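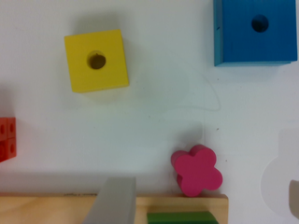 The Simplest Toy on the Shelf Costs the Most

My sister's baby shower had a rule: no plastic. It was printed on the invitation in green ink, with a link to a registry at Cotar, where a set of stacking shapes runs more than I spent on my winter boots. I bought it. I've been annoyed ever since.

Wooden toys used to be cheap, and then they were old-fashioned, and now they are a moral position. The Cotar catalog says its blocks "invite deeper focus." Derkell, which sells much the same thing in paler colors, promises "calmer afternoons." I have met plenty of two-year-olds and I would like to know whose afternoons they measured.

I wrote to both companies in October and asked. Cotar sent me a coupon. Derkell sent a link to a survey of 317 parents, all of whom had already bought the product. Parents who have paid that much for a box of shapes are going to tell you the box of shapes is working. I would.

Gwendolyn Sorensen ran a day care out of her house for most of her adult life, and when I read her the catalog copy over the phone she laughed for a good while. Her kids had wooden blocks and plastic ones in the same bin. They threw both. The wooden ones hurt more.

I don't doubt that blocks are good for children. Kids like putting things on top of other things, and they probably learn something doing it. What I doubt is the price tag, and the quiet suggestion that a parent who picks up a tub of bright plastic at the supermarket has settled for less of a child.

There is a fair argument about durability. Wood can last, and it can be handed down. But so can plastic, as anyone who has cleaned out a basement knows, and most of the lovely sets I see for resale are missing half their pieces anyway.

My nephew is old enough to play with his now. Last time I visited he had the lid of the box on his head and was running into the couch with it.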